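Listum Forums > Writing Habits > Daily posting: minimum time or minimum words?

kerf_and_sons
30 June 2019
I have kept a personal blog on Brovel since February with a fixed rule: one post per day, 15 minutes maximum, timer running. The timer covers drafting only. Proofreading, tags, links and replies to comments are outside it, and they now take longer than the drafting does. I leave for a trip to Tindthorpe soon and expect poor wifi and little free time. Options I see:

1. Count everything inside the 15 minutes.
2. Drop the timer and set a word minimum.
3. Suspend the rule while traveling.

Which of these has held up for people over more than a few months?

margin_left
Option 2. Time is a bad unit because it depends on the keyboard, the connection and how tired you are. Words are the same everywhere. My minimum is 2 paragraphs. My average post is 561 words, per the Brovel stats page, and I have never set a target near that.

oxbow
Disagree with margin_left. A word minimum produces padding. I ran one for a year and went back through the archive later. The posts written on travel days were mostly lists of what I ate. A time cap at least fails cleanly: the timer goes off, you publish what you have.

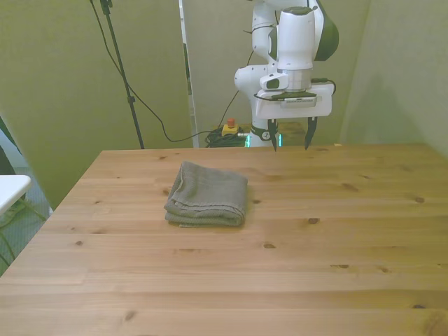
The other point in favor of time is that it can be scheduled. I know where a quarter hour fits in a day with a flight in it. I can't say the same for a word count.

kerf_and_sons
The scheduling argument is the reason I started with a timer. What do you do about the overhead? Tagging alone is slow on the Brovel mobile editor.

oxbow
I don't tag on the day. I publish untagged and do a batch when I get home. Links go in at the same time.

treloar_user
Batch tagging works, but check the feed first. If you edit an old post in Brovel, some readers get it again as new. I moved to Treloar over this. It has a "silent edit" checkbox and keeps the original timestamp.

margin_left
Brovel has that too, under Post settings, Advanced. It is off by default.

treloar_user
It was not there when I left. Does it apply to tags or only to body text?

margin_left
Body text and title. I have not tested tags.

quillback
Option 3. I posted daily up to entry 2,451 and then missed one because of a ferry. Nothing happened to the traffic. If the rule exists to keep you writing, write in a notebook in Tindthorpe and post it after.

oxbow
Backdated posts are not daily posts.

quillback
They are daily writing. The original question didn't say which one the rule is for.

kerf_and_sons
Fair. It is for writing, mostly. I will draft offline in plain text, 10 minutes, and publish when there is a connection, dated the day it goes up. Tags after I'm back. I'll test the silent edit setting on an old post tonight and report whether it covers tags.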